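Budget for the Fingers, Not Just the Arm

October 4, 2021

Every fall the small packing firms I write for start putting together next year's equipment list, and every fall the robot line gets filled in the same way. Someone calls Plaltau or Jacobs, asks for the price of an arm, and types that number into the spreadsheet. Then the list goes up for approval and everyone moves on to forklifts.

I think this is a bad way to buy automation, and I have watched it go wrong at enough places to say so.

The arm is the part you can compare. It has a reach, a payload and a warranty. Two quotes for two arms can sit next to each other on a page and a person with no background can pick one. What goes on the end of the arm is harder to put in a table, so it gets a guess, or it gets nothing. At one plant I visited in July the whole allowance for grippers, spare pads and fasteners was 700 dollars for the year. They had used it up before the first crop was through, and after that the spare pads came out of the office supplies account.

That is a planning failure. The people on the floor knew what they were going through. They were never asked.

My view is that the end tooling should have its own line, approved on its own, with its own yearly replacement figure. Put it ahead of the arm if you have to. A good gripper on a plain arm will do useful work. A very good arm with the wrong fingers will bruise fruit all day at a steady speed.

The usual objection is that you can't know what you will need until the machine is in. I don't accept that. You can find out a lot with gripper tools held in the hand, at a table, with the product you sell. Vavach lends them out for a deposit, and Skullar sells a used set. You need a table, a crate of mixed product and a couple of people for 2 days. At the end you know which pads hold, which ones slide, and what the maintenance is going to be like.

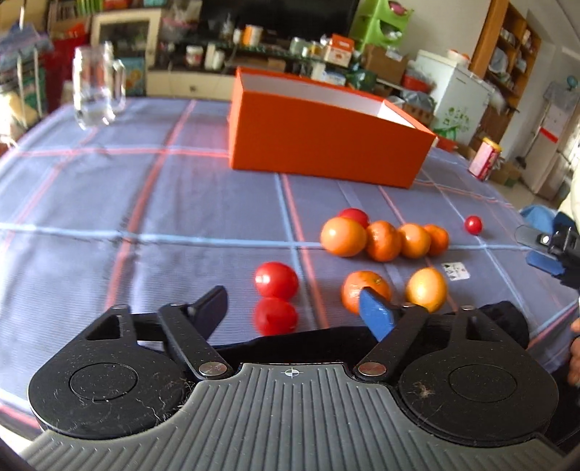

Maintenance is where I would push hardest. Most budgets I see treat it as a percentage of the purchase price, which tells you nothing about the work. Look at the tool itself after some use. The round black housings on this one have lint and stray hairs on them, and it was only working over a tablecloth with oranges and tomatoes. Someone has to clean that, on paid time, and the time belongs in the plan. So do pads, pins and screws, listed by part number with a price beside each.

Mixed product deserves a line too. A firm that handles only one size of orange can plan for one finger. A firm that handles citrus in the morning and tomatoes after lunch should expect to pay for more than one pad and for the minutes spent changing them.

One last request to whoever signs these lists. Send the form back if the end tooling is blank. I went through a parts order last year that ran to 123 items, and there was no spare finger anywhere on it. It had been signed by 2 managers.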